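Search this site: Enter keywords Go

Print this page | E-mail this page

TELCOMBE WORKSHOPS - USERS' MEETING
Minutes, December

The meeting opened at 11 in the ground floor room. Apologies were received from the Sarance unit. The minutes of the last meeting were agreed with one correction: the shelf in the passage belongs to Danko, and should not have been listed as shared.

1. Heating
The timer has been reset. Units are asked to leave it alone.

2. Coffee table
The capsule machine is to stay on the wooden table for now. Ulix has offered the long shelf by the door, but the socket there is already in use and the meeting did not want an extension lead across the floor. The blue tray is for glasses and the black stand is for capsules. Whoever takes the last capsule should put it on the order sheet. Glasses are to be rinsed after use - this was also minuted last time.
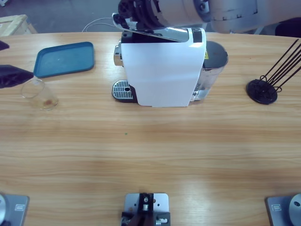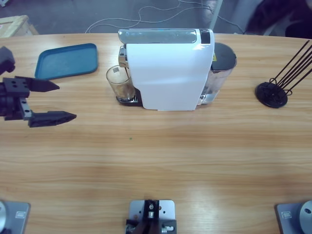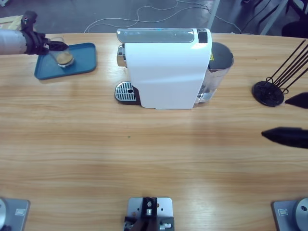
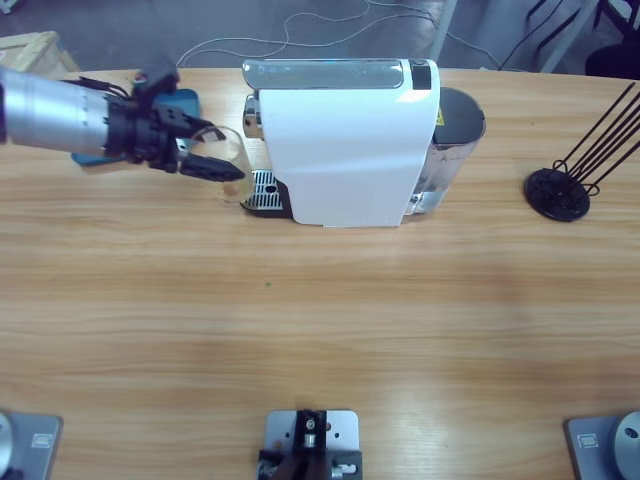
Danko replied that rinsing was all very well but the nearest sink is up 2 flights of stairs, and asked for a washing-up bowl to be kept downstairs. Another user said a bowl would only fill up with dirty glasses, and would prefer everyone to bring their own mug. After some discussion it was agreed to try a bowl until the next meeting. Sarance to be told.

Descaling: the last date was not written down. A card will be taped inside the cupboard door and filled in each time.

3. Coffee money
The tin stands at 591 pence. Contributions stay at 20 pence a cup. Ulix asked whether the price should go up in the new year - left until the next order has been paid for.

4. Any other business
The side gate is sticking again. Reported to the landlord.

The meeting closed at noon.

Contact us | Copyright Telcombe Workshops | Back to top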